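Workbench

A workbench is a sturdy table at which things are made, mended or, more commonly, put down and forgotten.

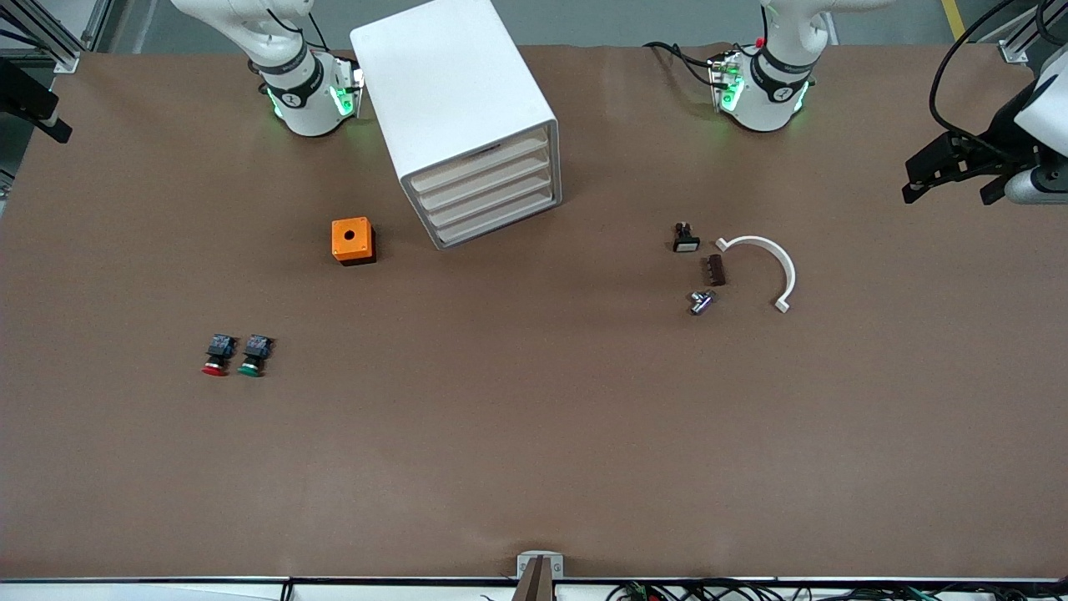 It differs from an ordinary table mainly in weight, and in the fact that people are allowed to drill into it by mistake. Most trades have their own version, and most tradesmen regard the other versions as wrong.

Height

The proper height of a bench has been argued over for as long as there have been benches. The old rule, that the top should meet the wrist of a standing worker with arms hanging down, suits hand planing and very little else. Fine work wants a higher surface, and heavy hammering a lower one. In his pamphlet Standing at Work, the joiner Majdi Aoun settled on 81 centimetres after years of study, then admitted in a footnote that his own bench was 80 and that he had never got round to raising it.

Tops

Thick timber is the traditional choice. It deadens blows, can be planed flat again and is kind to dropped chisels. Steel is preferred where oil is spilt, and for work that would set fire to wood. Smooth coated boards are easy to wipe down, a quality much praised by people who then do not wipe them down.

The Brellovetti pattern, named after the workshop that first sold it, has a top 5 centimetres thick and a shallow trough along the back. The trough is meant to keep tools below the level of the work. In practice it collects shavings, pencils and the one screw that was needed in February.

Vices and fixings

A bench without a vice is held by purists to be a table. Front vices grip work along the edge, while end vices press it against pegs, or dogs, set in holes in the top. The Dranar bench offered 600 such holes and was slow to sell - buyers complained that small parts went down them and did not come back.

Storage

Shelves and drawers beneath the top add weight, which helps to stop the bench from creeping across the floor. Their contents are seldom recorded.

See also: Sawhorse; Tool chest; Vice (disambiguation)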